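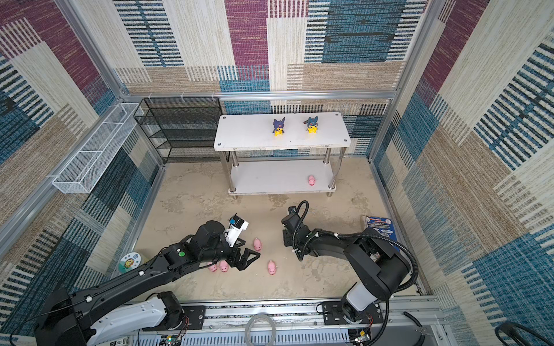

Shelves, Racks and Small Tables: Fixing, Levelling and Cleaning

These notes cover light storage of the kind found in a kitchen, utility room or workshop: wire baskets, mesh racks, tiered tables and plain bracket shelves. They replace the older page on brackets, which had the wrong drill size for brown plugs. The correct size is 7 mm in brick and 6.5 mm in soft block.

Before you drill

Find out what the wall is made of. Knock along it with a knuckle and then confirm with a 2 mm test hole in a spot the shelf will cover. Red or orange dust is brick. Grey dust that comes out easily is aerated block. White dust followed by a sudden drop into nothing is plasterboard over a cavity, and a plain plug will not hold in it.

Do not drill directly above or below a socket, a switch or a tap. Cables normally run straight up, straight down or level with the fitting they serve, but older houses do not always follow the rule. Use a detector in both directions, and calibrate it on a part of the wall known to be clear. Foil-backed board gives a false reading across the whole wall. In that case turn the power off at the board and drill shallow.

Mark the depth on the bit with tape. For a 40 mm plug in brick under 12 mm of plaster, the hole should be 55 mm deep, and the whole plug must sit in the brick. A plug that grips only plaster will work loose within a few months.

Walls with a soft covering

Heavy woven wallpaper, felt and stretched fabric need a different start. A drill bit catches the threads and winds them up, and a pulled thread can run the full height of the drop. Cut a small cross with a sharp knife, fold the four flaps back and hold them with low-tack tape. Drill through the opening at low speed, vacuum the dust at once, then press the flaps down before the bracket goes on. The plate of the bracket hides the cut.

Tighten by hand. A power driver will pull the bracket into the covering and leave a dent that stays after the bracket is moved. A nylon washer behind each fixing spreads the load, and a 10 mm spacer is better still if the shelf will carry anything that might drip.

Getting a level line

For runs under a metre a spirit level is enough. Check the level first: set it on a flat surface, note the bubble, turn it end for end and read it again. If the two readings differ, the level is out and every shelf you put up with it will be out as well.

For longer runs use a laser or a water tube. My own pantry wall is 3,032 mm from corner to corner and the ceiling falls 4 mm over that length, which is not visible until a shelf is hung close to it. Measure up from the floor at one end only, then carry the line across. Measuring up from the floor at both ends copies the slope of the floor into the shelf.

Cut long boards short. In an alcove the back is often wider than the front, or the reverse, so take three measurements at the height of each shelf and scribe the ends. The same alcove may need a different length at every level.

Wire baskets and mesh racks

Hanging storage puts most of its load on the upper fixings, and the lower edge merely rests against the wall. Put the stronger screws at the top. Add small rubber pads at the bottom corners to stop the wire marking the paint and to take out rattle.

Hooks over a rail should close at least halfway round it. An open hook lifts off when something is pulled upwards out of the basket, and the basket then drops at one end. The Plendach clips I use have a tongue that snaps under the rail. A cable tie does the same job at less cost and can be cut off when the basket is due for cleaning.

Do not rely on the stated load. It is normally given for an even spread over the whole base, and nobody stores things that way. Put tins and bottles over the fixings and keep the middle of the span for light packets.

Sloping shelves suit shoes, jars on their sides and packets that should slide forward as the front one is taken. They do not suit round tins without a front lip of at least 20 mm.
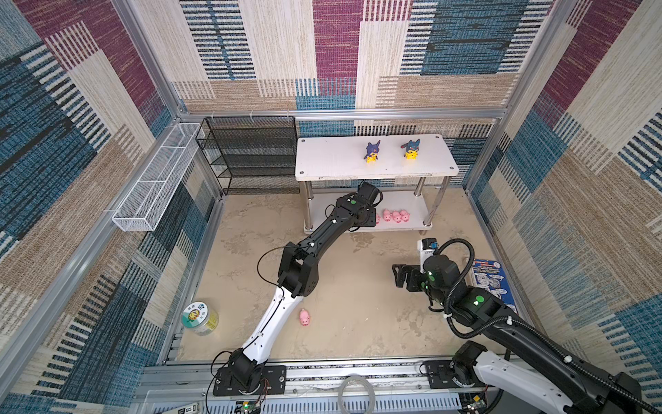 Plastic-coated wire fails first at the cut ends. Look there for a brown spot or a small blister in the coating. Scrape it back to clean metal, wipe with white spirit, let it dry and seal it with two thin coats of enamel. Clear nail varnish will do for a basket kept in a dry cupboard. In a bathroom it lifts again in a season — use enamel or replace the basket.

Perforated sheet collects grease in the holes. Soak it flat in hot water with a spoonful of washing soda per litre, and leave it for half an hour. Brush from the back so that the dirt is pushed out of the face. Washing soda must not be used on bare aluminium, which it darkens and pits. For aluminium use washing-up liquid and warm water only.

Two-tier and three-tier tables

A small table that rocks is either standing on an uneven floor or twisted. Move it to a surface known to be flat, such as a worktop, and try it again. If it still rocks, slacken every bolt by half a turn, press down on the top with both palms and retighten diagonally. This cures most cases. If it does not, one leg is short or bent and needs a foot that can be adjusted.

Bolts that come up through or down into the top should be snug and no tighter. On a laminated or painted top, overtightening crushes the surface round the bolt head and lets water in. Put a thin fibre washer under each head. Check them after the first month and after that once a year.

Keep weight on the lower shelf. A table with a loaded top and nothing underneath will tip when caught by a hip or a vacuum cleaner hose, and this matters more where there are children in the house.

Cleaning stainless and chrome

They are not the same and should not be cleaned the same way. Stainless steel is the same metal all the way through and can be rubbed, always along the grain, with a nylon pad. Chrome is a very thin plating, and any abrasive will sooner or later go through it.

For stainless steel: warm water, a little washing-up liquid, rinse, dry with a cotton cloth. Water left to dry on its own leaves lime rings. White vinegar diluted one to four removes them. Rinse again afterwards.

For chrome: a damp microfibre cloth, followed by a dry one. Light rust freckles can be lifted with a ball of kitchen foil dipped in water and used with almost no pressure. Finish with a wipe of car wax on legs that stand on a floor that is mopped.

Never use bleach on either. Do not use steel wool on stainless, as the particles left behind will rust and look like faults in the metal.

Mottled and stone-effect floors

A mottled floor hides dirt and also hides screws, plugs and washers. Spread an old sheet under the work before starting. When something small does go missing, lay a torch on the floor and look along the beam; the shadow shows up well before the object does.

Furniture feet should have felt pads on hard floors and plastic cups on soft vinyl. Rubber feet can stain vinyl yellow, and the stain is within the material and cannot be cleaned off.

Corrections from readers

Shahnaz Patwary writes that the tape depth mark slips when the bit gets hot, and that a short length of plastic tube pushed over the bit is better. Agreed, provided the tube clears the chuck.

Amanuel Mamo asks whether resin is needed for a spice rack. No. Resin is for heavy loads in weak masonry, and it makes later removal a matter of patching the wall.

Darragh Mulcahy points out that the washing soda figure was missing from the August version of this page. It has been put in above. The table of screw lengths is still being checked and will go up on a Monday once it has been done.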